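Como levar garrafas de vidro numa sacola sem quebrar nada

Dicas da casa / Cozinha e mudança
Leitura rápida

Semana passada perdi uma garrafa de azeite no caminho até o carro. Chão da garagem, vidro, azeite até segunda-feira. Então vai aí o jeito que uso agora, escrito correndo entre uma coisa e outra. Serve pra levar bebida num churrasco, devolver casco, ou mudar a despensa de lugar.

O que você vai precisar

Uma sacola em pé, de boca larga. A minha preferida é a de divisórias, mas a comum também vai.
Garrafas, claro. Tampadas.
Um pano de prato velho ou papel grosso.
Mesa firme. Nada de fazer isso em cima da cama.
Fita crepe (opcional)

Sobre a sacola

Uso duas. Uma é a Arnero, de papel, com divisórias e alça no meio. Comprei na feira do bairro, 5 reais. A outra é uma de pano da Budstead, mais alta e estreita, que veio de brinde e já foi lavada umas tantas vezes. Papel é melhor pra vidro porque a divisória segura. Pano é melhor se vai chover ou se a caminhada é longa.

Se a sua de papel já tem o fundo amolecido, joga fora. Sério. Não tem fita que resolva fundo mole. Foi assim que o azeite foi embora.

Passo 1: limpar a mesa e as garrafas

Tira tudo que não vai viajar. Passa pano seco nas garrafas, principalmente as que sairam da geladeira, que suam e molham o papel. Espera secar mesmo. Uns minutos. Eu sei que dá preguiça.

Aproveita e confere tampa por tampa. De rosca: aperta. De rolha: empurra bem e passa uma volta de fita crepe por cima. Chapinha que já foi aberta não viaja, toma antes ou deixa em casa.

Passo 2: abrir a sacola direito

Parece bobagem. Mas sacola meio fechada é onde a garrafa enrosca e tomba. Enfia a mão até o fundo, abre os cantos, apoia ela em pé sozinha. Se não fica em pé vazia, bota o pano de prato dobrado no fundo.

Na de divisórias, passa o dedo em cada compartimento pra armar. Às vezes a divisória vem colada na lateral de fábrica e a pessoa acha que só cabem duas garrafas.

Passo 3: a primeira é a mais pesada

A mais pesada entra primeiro, do lado que vai ficar encostado na sua perna. Segura pelo gargalo com uma mão, e a outra mão na borda da sacola, mantendo aberta. Desce reto. Não solta antes de sentir o fundo, mesmo faltando um dedinho.

Duas mãos sempre. Ou duas pessoas: uma segura a boca, outra desce a garrafa. Com criança ajudando, a criança segura a sacola e só.

Passo 4: equilibrar

Segunda garrafa no canto oposto. Depois vai preenchendo. Não bota as duas pesadas do mesmo lado ou a alça entorta e o papel rasga bem ali, no furo da alça.

Plástico e vidro juntos pode, e é até bom: a garrafa de plástico entre duas de vidro funciona de amortecedor. Só não deita nada. Tudo em pé.

Passo 5: calçar o que ficou solto

Na sacola comum, sem divisória, vidro encosta em vidro. Enrola o pano de prato numa delas, ou um pedaço de papel grosso entre cada par. Já usei meia, já usei jornal. Papel toalha não, some no meio do caminho.

Depois balança de leve a sacola, ainda na mesa. Fez tlim? Falta calço. Mais papel.

Quanto peso aguenta

Pesei por curiosidade na balança da cozinha, uma Skivton velha de guerra. Uma garrafinha pequena de vidro, vazia, deu 387 g. Vazia! Aí soma o líquido, multiplica pelas outras e dá pra entender por que a alça vai embora. Regra minha pra papel: quatro pequenas no maximo, ou duas grandes. Acima disso, divide em duas sacolas, uma em cada mão. Fica até mais fácil de andar.

E mão embaixo na hora de levantar. A alça é pra guiar, o fundo é que carrega. Na escada, idem.

No carro

No chão atrás do banco do passageiro, nunca no banco. Se for no porta-malas, encosta na lateral e trava com uma mochila ou uma caixa. Lombada devagar. O trajeto que faço tem 70 de limite num trecho esburacado e ali eu vou bem abaixo, paciência.

Perguntas que sempre chegam

Dá pra usar sacola de mercado fininha? Não. Nem dobrada.

E caixa de papelão? Ótima, até melhor, se tiver divisória. Mas ocupa espaço pra guardar depois.

Garrafa já aberta? Filme plástico no bico, tampa por cima. Em pé e por sua conta.

Quanto custa fazer divisória em casa? Quase nada. Cartolina da Lumenta, pacote com 100 folhas, dura uma vida. Corta duas tiras na altura da sacola, um talho até o meio de cada, encaixa em cruz. Fica meio torto e funciona.

Como guardar a sacola depois

Esvazia na ordem contrária, a mais leve primeiro. A de papel, dobra pelas marcas que já tem. A de pano, vira do avesso e sacode, sempre fica areia ou caquinho de rótulo. Eu penduro atrás da porta da despensa. Se pegou cheiro de cerveja, um dia no varal resolve.
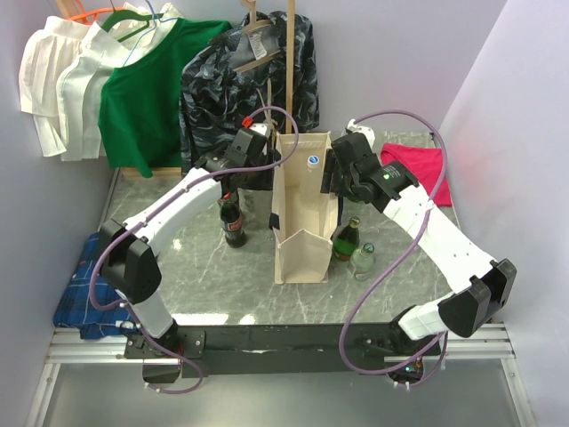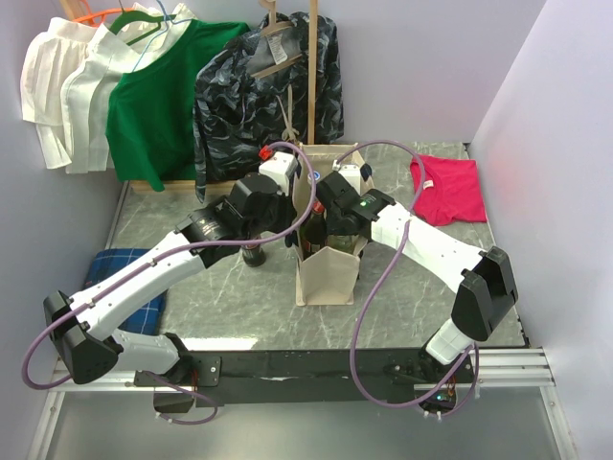

Sacola em pé no meio da mesa, garrafa escura à esquerda dela nas duas fotos.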